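Subject: Re: Clidach side table — leg plate spacing

> The Clidach listing gives the plate spacing as 579 mm.
> The Adams legs I ordered don't line up with the holes.
> Is the listing wrong, or did I get the wrong legs?
> Also, what finish do people use on the top?

The listing is out of date. 579 is the spacing on the old top, item 1742. The current one takes the Britell plate, and Adams legs need the adapter bar. Check the sticker under the top before you return anything.

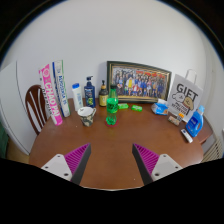 On finish, I would stay with satin. Gloss costs more at Plirivley and shows every scratch. It also throws back room light, as the brown table with the rounded outline does here, and you may not want that next to a window. Two thin coats, 24 hours between them, sanding lightly with 2000 grit after the first.

Order the adapter bar with the legs — the store charges shipping twice if you add it later.

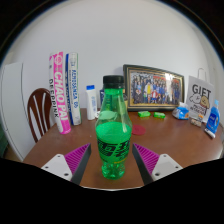
The bar ships without screws. The ones in the leg bag fit, but they are short, so drill the pilot holes shallow and tighten by hand. If the legs still rock after that, loosen all four plates and start again from one corner.

Last updated: July

Related messages:
Adams legs, bolt size
Britell plate on older tops
Plirivley returns on opened boxes

Contact the list owner | Back to top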